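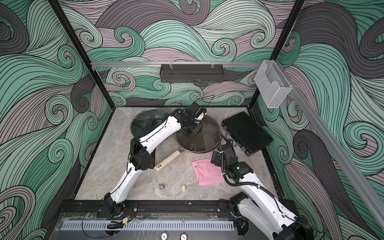 Ursu台面与收纳项目阶段进展报告

提交对象:Trinent资助管理处
执行单位:Juton
报告期:至2019年7月

分享 13 评论 4

一、本期概况

Ursu项目按照批准的计划书执行,内容是小面积台面的饰面更换、挂杆收纳的安装,以及锅盖、擦布等常用物品的整理办法。5月提交的上一份报告中,饰面还停留在选样阶段。本期饰面选定并完成铺贴,挂杆和挂篮装好,物品整理工作已经开始。标签和说明单尚未定稿,比计划晚。

二、饰面

台面选用灰色大理石纹的平板,纹路较淡,夹有白色和米色的细纹。三面围板统一用卷浪图案,黑色细线之间填薄荷绿、浅灰绿、灰粉和深炭灰。选样时另有两种素色方案,一种纯白,一种浅灰,试贴后觉得白色锅具和浅色擦布放上去不容易分辨,没有采用。

饰面由Bivel供货。第一批到货的围板图案有色差,主要在绿色部分,并排放时比较明显。我们退回了有问题的几张,Bivel补发后重新铺贴,工期因此拖后。补发部分没有另收费用,运费由双方各承担50%。

铺贴中遇到的问题集中在转角。卷浪图案的单元比较大,左右两侧与后墙交接的地方很难对上花纹。现场试过先贴后墙、再贴两侧,也试过反过来的顺序,后一种做法裁切浪费较多。最后按先后墙、再两侧的顺序完成,转角处不强求对花。这一点与计划书中“图案连续”的要求有出入,请管理处确认是否接受。

三、挂杆与收纳件

后墙中部偏上横装一根银色铝杆,上面用透明小夹子挂一只窄的黑色金属篮架,前板带孔。铝杆靠右端的转角处装了一个前面开口的透明塑料盒。原计划在后墙装固定搁板,后来考虑到搁板深度会占用台面上方的空间,大件锅盖竖起来时容易碰到,改为挂篮。

挂篮的好处是可以沿铝杆左右挪动,调整时不需要重新打孔。缺点也有:篮架窄,放不下直径较大的盖子,重物放在一端时会偏斜。目前规定篮内只放轻的小件,锅盖一律不入篮。夹子的承重没有正式测试,供货方也未提供数据,下期补做。

透明盒原本打算放说明单,开口朝前,抽取方便。说明单未印好之前暂不规定用途。

四、锅盖与擦布

本期登记入册的物品共94件,包括锅具、各种尺寸的锅盖、擦布和一些零散小件。登记时发现锅和盖不配套的情况比预想的多,有的盖子能放在两三种锅上但不贴合,有的找不到对应的锅。这些暂时单独存放,不作报废处理。

玻璃圆盖是整理中最费时间的一类。叠放容易磕碰边沿,竖放又需要支撑。试过的办法有:

- 盖面朝下,垫布平放。占地方,但取放稳当,目前大件采用此法。
- 竖插在旧碗架里。取用快,间距不合适时会互相碰撞。
- 与锅一起盖好存放。配套的锅具适用,内部不通风,需要完全晾干后再收。

擦布按颜色分开,粉色用于台面,其余颜色用于锅具外壁和手部。颜色规则在执行中经常乱,原因之一是洗涤时混在一起,收回来没有重新分拣。从下期起,洗好的布先分色再折叠,按颜色放回各自的位置。

五、经费

饰面一项的支出在预算之内。挂杆及配件超出原定数额,超出部分来自临时更换挂篮和加购夹子,从杂项中调剂,没有动用预备金。搁板已退订,退款尚未到账,到账后冲抵上述超支。全部经费目前使用了约一半,明细表随附件报送。

说明单的印刷费原列在本期,现顺延至下期。

六、未完成事项

1. 说明单。文字部分写过两稿,第一稿过长,第二稿缺少锅盖存放的内容,需要重写。
2. 标签。大理石纹台面上贴小标签不显眼,换深色底的标签后边角容易翘起,正在换另一种胶。
3. 夹子与篮架的承重测试。
4. 不配套锅盖的处理意见。

七、下期安排

下期先完成承重测试,再定挂篮内可以放哪些物品,说明单据此改写。锅盖存放办法继续对比,竖放方案考虑用可调间距的支架替代碗架,样品已向Bivel询价。台面的清洁记录也将开始填写,每次使用后记下用的是哪一类布、有没有留下水痕。卷浪围板暂不列入每次清洁的范围,按周擦拭。

八、请管理处答复的问题

第一,转角不对花的做法是否可以验收。第二,搁板改挂篮属于计划变更,是否需要补交变更申请,或者以本报告说明即可。第三,说明单顺延后,附件中的时间表是否需要重新盖章。

附件:物品登记册、支出明细表、饰面退换单据、修订后的时间表。

Juton项目组

分享 13 评论 4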